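How I Keep My Gray Towels Soft

I'm fussy about terry cloth, I admit it, and a soft slate gray towel is about my favorite thing in the whole linen closet!

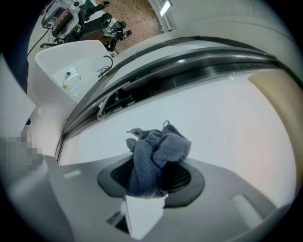
Shake first, fold later

A towel that sits around in a crumpled knot gets stiff folds, so I grab it by the middle, give it 4 good snaps over the tub, then flip it and go again. The loops stand up and you can feel the difference right away.

Less soap than you think

I used to pour in a full cap (two if the kids had been at Miltholm Lake). Now I use half, skip the softener completely and add 50 ml of white vinegar to the rinse. Softener leaves a film on the loops and then the towel just pushes water around.

Keep grays with grays

One new white bath mat shed all over mine back in June and I was picking off fluff for ages – never again. Darks and grays together, mats on their own.

Watch for pulled loops

If a loop sticks out, don't tug it. Snip it level with small scissors. Terry won't run like a sweater does.

Next up: my Ondwood drying rack, and whether I'd buy it again.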